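NOTA DE PRENSA
Para difusión inmediata
19/02/2024

Las cartas vuelven a la mesa: Clistness presenta Jendotik, un encuentro abierto de juegos de baraja en la Casa Costigan

La asociación cultural Clistness estrena esta primavera Jendotik, un encuentro dedicado a los juegos de cartas de toda la vida y a unos cuantos que casi nadie de por aquí ha probado todavía. Mus, tute, brisca, cinquillo, chinchón, escoba, belote, scopa y una tarde entera de póquer sin dinero ocuparán las salas de la Casa Costigan, en Zosine, con entrada libre y partidas para todas las edades.

La idea nació en las sobremesas. Durante años, los socios de Clistness cerraban sus reuniones con una partida de brisca que se alargaba más de la cuenta, y en enero decidieron abrir esa costumbre al resto del pueblo. La respuesta fue estupenda: la primera tarde de prueba llenó la sala pequeña y hubo que pedir sillas al bar de enfrente, que de paso mandó una bandeja de rosquillas (¡gracias!).

"Venía gente que no se conocía y a los diez minutos estaban discutiendo si en el tute se puede cantar antes de recoger la baza", cuenta Dalal Hattar, coordinadora de Jendotik. "Cada familia trae sus reglas, y todas están convencidas de que las suyas son las buenas. A mí me parece una maravilla."

Un archivo de reglas caseras

Precisamente de esas discusiones sale la parte más ambiciosa del proyecto. Jendotik reunirá en un cuaderno las variantes que se juegan en las casas de Zosine y de los pueblos vecinos: cuántos puntos vale la última baza, qué señas se permiten, quién reparte después de un empate, qué castigo le cae al que renuncia. Clistness ya ha empezado a grabar conversaciones con jugadores veteranos, y durante el encuentro habrá una mesa de escucha donde cualquiera podrá sentarse a explicar cómo se juega en su casa.

El cuaderno tendrá 100 páginas y una tirada de 1000 ejemplares. Se repartirá gratis en la biblioteca, en los centros de mayores y en los colegios que lo pidan. Además de las reglas, incluirá un pequeño vocabulario con las palabras que se dicen en la mesa y que rara vez se escriben: los motes de las cartas, las fórmulas para pedir perdón al compañero, los dichos para celebrar una buena mano y los que se reservan para el contrario.

"Mi abuela llamaba 'la viuda' al caballo de copas y yo pensaba que se llamaba así en todas partes", recuerda Hattar. "Cuando lo conté en la primera reunión, una señora de la última fila gritó que en su calle también. Eran vecinas de pared y no lo sabían."

Barajas de otras tierras

El programa dedica una parte importante a los juegos que han llegado con los nuevos vecinos. De ese bloque se encarga Seidu Tetteh, profesor de secundaria y jugador incansable, que lleva tiempo enseñando en su instituto juegos de bazas con baraja francesa. Tetteh dirigirá 2 talleres para principiantes: uno de juegos rápidos, pensado para quien nunca ha tenido una baraja inglesa en las manos, y otro de juegos por parejas, más pausado, con tiempo para hablar de estrategia entre mano y mano.

"Con las cartas se aprende a contar, a recordar y a perder con elegancia, que es lo que más cuesta", afirma Tetteh. "Y para los chavales que están aprendiendo el idioma es perfecto: con veinte palabras ya puedes jugar, y las demás las vas cazando al vuelo."

La tarde de póquer, una de las citas más esperadas, se jugará con garbanzos. Clistness ha querido dejarlo muy claro desde el principio: en Jendotik no se apuesta dinero en ninguna mesa. Los garbanzos se repartirán a la entrada, en bolsitas iguales para todos, y al terminar la noche irán a la olla del cocido popular con el que se cierra el encuentro. Quien gane la mesa final tendrá derecho a servirse primero – un premio muy serio en Zosine.
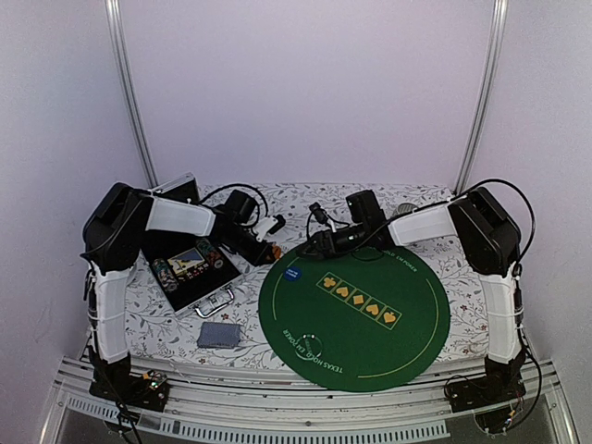

Tapete verde redondo sobre un mantel estampado con ramas y flores pequeñas.

Mesas largas, mesas tranquilas

La Casa Costigan, antigua fonda de arrieros, cederá toda la planta baja. En el salón grande se instalarán las mesas de torneo, con partidas de mus y de tute por parejas. La galería, que tiene mejor luz por la tarde, quedará para los juegos infantiles y para la mesa de escucha. Y la sala de la chimenea será la zona tranquila, sin megafonía ni público alrededor, para quienes prefieran jugar a su ritmo o echar un solitario en compañía.

Habrá barajas de índices grandes para personas con baja visión y soportes de madera para quienes no puedan sostener las cartas con comodidad. La entrada por la calle de atrás no tiene escalones, y las mesas de la zona tranquila están a una altura que permite acercarse con silla de ruedas. Quien necesite cualquier otra adaptación puede avisar al inscribirse y la organización se pondrá en contacto para prepararla.

Los torneos requieren inscripción previa, por parejas o a título individual. Los jugadores sin pareja entrarán en un sorteo la misma mañana de la competición, una fórmula que en la tarde de prueba juntó a un chaval de instituto con un cartero jubilado y que acabó en un segundo puesto muy aplaudido. Los talleres, las mesas libres y la tarde de póquer no necesitan reserva: basta con llegar y sentarse donde haya hueco.

Una exposición de barajas prestadas

Como complemento a las partidas, el pasillo de la Casa Costigan acogerá una exposición de barajas cedidas por particulares. Clistness anima a mirar en los cajones: interesan las barajas publicitarias, las de viaje, las incompletas, las que llevan una carta pintada a mano para sustituir la que se perdió. De estas últimas ya ha llegado un ejemplar magnífico, con un cuatro de bastos dibujado a lápiz en el reverso de una tarjeta de visita.

Cada baraja se mostrará con una ficha escrita por su propietario, en la que podrá contar de dónde salió y quién jugaba con ella. El plazo para prestar piezas estará abierto hasta la víspera de la inauguración, y todas se devolverán en mano al acabar el encuentro.

Financiación y colaboraciones

Jendotik cuenta con un presupuesto de 2000 euros, reunido con las cuotas de los socios de Clistness y la venta de papeletas de la cesta de invierno. La mayor parte se destinará a imprimir el cuaderno de reglas. Los comercios del centro aportan la merienda de los torneos infantiles y la coral ensayará esa semana en otro local para dejar libre el salón, un gesto que la organización agradece de corazón.

"Nos gustaría que la gente saliera de aquí con un juego nuevo aprendido y con el teléfono de alguien para repetir la partida", resume Hattar. "Si además conseguimos ponernos de acuerdo en las señas del mus, pediremos que nos hagan una placa."

El programa completo, con los horarios de cada mesa, se publicará en el tablón de la Casa Costigan y en el boletín de la asociación. Las inscripciones para los torneos pueden hacerse ya en la sede de Clistness, en horario de tarde, o en el mostrador de la biblioteca de Zosine.

Sobre Clistness

Clistness es una asociación cultural sin ánimo de lucro con sede en Zosine. Organiza lecturas, paseos, meriendas con memoria y un ciclo de cine al aire libre en verano. Está abierta a nuevos socios durante todo el año.

Contacto para medios

Dalal Hattar, coordinadora de Jendotik
Asociación cultural Clistness, Zosine
Las entrevistas con Dalal Hattar y Seidu Tetteh pueden solicitarse en la sede de la asociación. Los medios que deseen asistir a los talleres tendrán acceso libre, con el único ruego de no fotografiar las cartas de nadie antes de que termine la mano.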